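Workshop Notebook, Packaging and Surfaces Room
Entry dated 29/06/2020
Kept by Oanh Triệu

Purpose of entry: to record the state of the tabletop stock, the tray trial for snack bags, and the cleaning routine agreed for the coming weeks. Colleagues who use the room are asked to read the cleaning section before their next booking.

1. Tray trial, snack bags

The trial continues from the previous entry. The question is a plain one: whether bags of dry snacks should lie flat in the shallow white trays or lean against the rim. Kundness asked for this because their shelf staff want the front of the bag to be readable from a standing height. The order under discussion is 468 trays, and the client would like a position from us before the end of August.

Flat placement gives the neater stack. Its weakness is that the bag settles toward one end of the tray and the printed face wrinkles across the middle. Leaning placement keeps the upper part of the face open, but the bag needs something to rest against, and a shallow rim does not offer much. I have asked that each bag be placed with its lower end on the bottom of the tray and its top above the rim, on the diagonal. The diagonal uses the longest line the tray has, and the bag is less inclined to slide than when it is set square to the short side.

The red and white bag with the round logo remains the reference item for this part of the trial. The lettering is in Chinese and the main line is large and bold, so it is a fair test of whether a label can be read when the bag is propped up.
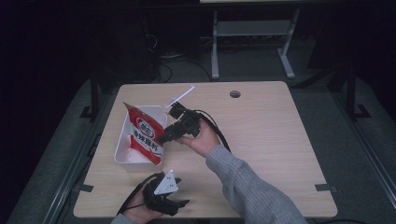
Boateng objects to the diagonal. The argument is that a leaning bag takes up the space of two flat ones, that a shop paying for shelf depth will notice this before it notices the lettering, and that the height above the rim rules out stacking altogether. I have recorded the objection in full because it is a sound one on cost. It does not settle the matter of the display tray at the front of the shelf, which would hold a single bag and would never be stacked. The proposal is therefore to be split: leaning for the front tray, flat for the stock behind it. Kundness will receive both drawings.

Open points under this heading:
Rim height. Cloturen can supply the same tray with a higher rim. Price requested, no answer yet.
Bag fill. Bags with more air in them hold their shape when propped. Soft bags fold at the middle. Each bag should be pressed lightly at the center before placing and the result written on the sheet as firm or soft.
Tray finish. The smooth bottom lets the bag creep. A thin liner is to be tried, cut from stock already in the drawer.

2. Tabletops

The room has been using the pale wood-grain top with rounded corners as its standard work surface, and I would like to see this made permanent. The previous dark top made dust and crumbs hard to see at the end of a session. On a pale top they show, and they are wiped up.

Geltura has offered 14 further tops in a similar shade, at a price held until August. Before we accept, the surface needs to be assessed for two things: glare and marking. On marking I have little to report so far. The procedure is to wipe the top, let it dry, and go over it with a lamp held low to one side, first along the grain and then across it. Any line that can be felt with a fingernail is entered as a scratch. Any line that can be seen and cannot be felt is entered as a mark. 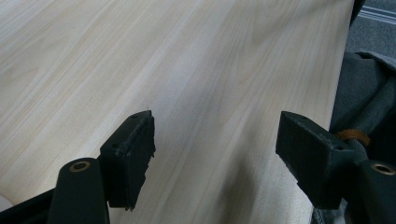
Glare is the more difficult of the two to assess, and my notes on it are only partly complete. A glossy top throws back the ceiling lights and makes white trays hard to judge by eye at the rim. Our present top has a matte look, and even where a broad shadow falls across the near part of it the grain can still be followed, long parallel lines with gentle arches between them. I regard that as a good sign for the Geltura shade, provided the finish is the same. A sample has been requested. If it arrives with a shine, the order should not go ahead.

The round grommet hole is to be kept in any new top. It should be placed toward a corner, clear of the area where trays are set down.

3. Cleaning and putting away

Wipe along the grain with a damp cloth, then with a dry one. No spray directly onto the top. Crumbs are to be brushed away from the grommet hole before wiping.

Trays are washed by hand and dried upright. Box 126 is reserved for trays that have been used in the trial, and unused trays stay in the supplier's carton. The two must not be mixed, as a washed tray has a slightly different feel at the bottom and this affects the creep results.

Opened bags are thrown away at the end of the session. Unopened bags go back to the cupboard with the sheet folded under them.

4. To do

Write to Cloturen again about the rim price.
Cut liners for the next session.
Send Boateng the split drawings for comment before they go to the client.
Confirm the sample date with Geltura.

O. Triệu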